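3.2 Packing cell and operator tasks

The Treloar order desk ships small goods in mailer boxes. Before September, each packer folded the box, put in the tissue, placed the item and closed the lid. In the trial layout, the tissue step moves to a two-arm cell on a standard office desk. Folding, placing and closing stay with the packers.

Tissue was chosen first because packers ranked it as the most tiring step in our survey (17 replies). It is also hard to automate. The sheets are thin, have no fixed shape once crumpled, and give the gripper little to hold. Both arms carry black grippers, and the control software is Drikell, with default settings except for closing force.

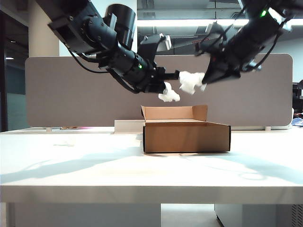 Figure 4. Both arms above an open mailer box, with crumpled white tissue at the grippers.

The trial log covers 1675 boxes. The main change for staff was in how work time was divided. Packers at the cell spent less time on repeated hand motion and more time watching, refilling tissue and clearing faults. Two of them described the watching as harder to keep up than the packing. The pace of the cell also set the pace of the next station, where packers had earlier been able to build up a small stock of boxes before a break.

Fault clearing was not in anyone's job description at the start. Shift lead Ashley Kershaw added a 15 minute handover to cover it, and the time is paid. Training on the stop and restart procedure was given to day staff only, so the evening shift left the cell off.

3.3 Limits of the data

Break times were self-reported. Item damage was not recorded separately for cell-packed and hand-packed boxes, and the two cannot be compared here.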